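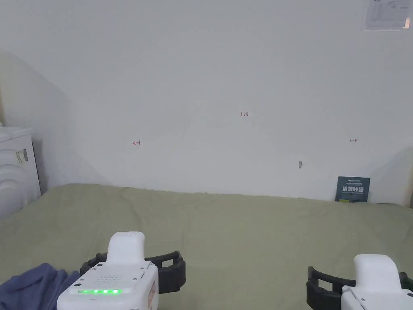
Bed station, head view. Both hand-held grippers over the fitted sheet, with a blue-gray cloth at lower left.

Gallery: Two-Handed Cloth Handling from Hand-Held Demonstrations
Nonance project, Merkholm lab
Page maintained by Faith Swai. Last updated 13 March 2025.

This page collects visual material for the bed station, one of the stations used in our study of two-handed cloth handling. The study asks how much of a policy's performance on soft objects depends on the head view and how much on the views from the hands. The gallery holds the head view and the notes needed to read it alongside the results. Tables and training settings are in the project report.

Notes on the head view

Fingers. The black fingers are curved and hollow. They deform on contact with the mattress, so small errors in approach height do not end a grasp attempt. The same finger geometry is assumed in all results listed on this page.

Surface. The sheet is sage green and the wall behind it is plain white. Wrinkles in the sheet are left as they fall between episodes. An earlier protocol called for smoothing the sheet before each start, and policies trained on that data treated any fold as a graspable edge.

Wall marks. The number 123 and the two arrows are in red ink. They stay visible in the training images. Masking them made no measurable difference to task success, and the mask was dropped in July.

Sign. The dark slate-blue card against the wall reads 请勿触碰 ("do not touch"). It is treated as part of the fixed background and is not a target in any task.

Method in short

A person performs the task with one gripper in each hand. Head images, hand images, gripper poses and finger openings are recorded on a common clock. Episodes with a tracking loss longer than 50 ms are discarded. The remaining episodes are resampled and used to train a single policy that outputs relative motions for both hands.

The bed station contributed 167 episodes after filtering. The cloth starts in a crumpled state near the edge of the mattress and has to be spread flat on the sheet. An episode counts as a success when 90 percent of the cloth area lies in a single layer at the end.

Result for this station

With head and hand views together, the policy succeeded in 70 percent of trials. With hand views alone, it succeeded in 50 percent. Most of the difference came from the first grasp. Without the head view, the policy often closed on a wrinkle in the sheet and lifted the sheet together with the cloth. Once both hands held a corner, the two versions behaved much the same.

Known limits

Cloth and sheet differ in color at this station. We have no results for a cloth that matches the sheet. The mattress also gives under load, and part of the policy's tolerance to height error may come from the mattress as well as from the fingers. A repeat on a hard table is planned under the same protocol.

Related pages
Mihăilă calibration notes
Werneo pose tracking: setup and error tables
Nonance report, section on view ablation

Reuse of the gallery image is permitted with credit to the Nonance project. Corrections to captions go to Faith Swai.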